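Right, a thread about the tea table, because I have been bursting to talk about it and my family have stopped listening.

Some of you will remember me moaning in October that we had nowhere to put a cup down in the new place. Boxes, yes. More boxes, yes. A flat surface at a sensible height, no.

Well, now there is a table! Four big wide planks, stained dark, with a gap between each one and the glossiest top I have ever been allowed near. It came from Plallwood, the little yard behind the station that does one-off pieces from old timber. I had gone in for a shelf bracket.

I know some people fill knots or hide them at the back. I asked for mine to stay put, near the middle where you can't miss it. The grain swirls all over the place and I keep losing whole minutes to it when I'm meant to be answering emails.

It took 7 of us to get it up the stairs (well, five lifting and two shouting) and there is a dent in the landing wall that I will be dealing with in the new year. Worth it. I would do it again tomorrow, though I might get a different lot to do the shouting.

Now, cups. I've been slowly swapping mugs for proper cups and saucers and I'm completely converted. You get a smaller drink, so it's hot the whole way down, and then you get to go and make another one. Why did I wait so long?

They're plain white ones, nothing grand. One of the saucers has a thin gray band round the rim and the other doesn't, and I like them all the more for it. Matching sets make me nervous, I always feel I'm about to break the important one. 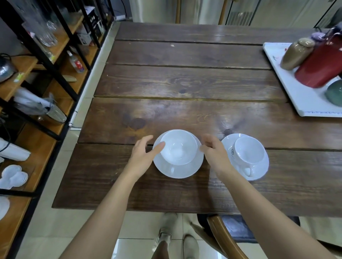

Two cups, the big knot, and the pots up in the corner.

Quick word on the tray, as I can tell you're going to ask. White, raised edges, a band of little blue printing along the front. I found it in the Hamach clearance room under a pile of cake tins. I'd have paid twice the price and I'm very glad I didn't have to.

And the pots!! The tan-brown jar is my favourite. The big deep red one came from the Charbonneau open studio, where I had promised myself I would only look. There's a bit of pale purple in there as well, and a muted green that goes with nothing else I own and somehow makes the others look better. I can't explain colour, I just keep moving things about until I stop frowning.

For anyone thinking of a planked top with gaps: crumbs. Crumbs will get down there. A dry pastry brush, run along from one end to the other, sorts it in no time. I've also got an old bank card for the stubborn bits, mostly seeds.

Saucers help more than I expected. I had a whole stack of coasters for the old table and I haven't got them out once. The gaps don't bother the cups either, as the planks are so wide you'd have to be trying quite hard to park a saucer on a join.

On the shine: soft cloth, barely damp, then a dry one straight after. That's what the yard told me and I've stuck to it. It shows every fingerprint in low sun and I have decided I don't mind.

Shelves along the side are black metal uprights with light wood. I did worry about light shelves next to such a dark table, and then the cupboards behind are pale too, so for a while I had the wood stain samples out and was planning to darken everything. So pleased I got lazy. The table gets to be the dark thing and the rest can calm down around it.

What we're drinking, since three of you asked last time: Mota's roasted green, 3 minutes, water off the boil. It's a bit like toast. I'm on my second bag and I've already hidden a third behind the flour.

Next job is chairs. Right now it's two from the old kitchen and a stool that wobbles. If you have a favourite chair that's comfy for a long natter and doesn't weigh as much as a pony, please send me a picture. I've given myself 30 days to choose and I have already changed my mind twice this morning.

Kettle's on. Back later with the pastry brush technique if there's any demand for it!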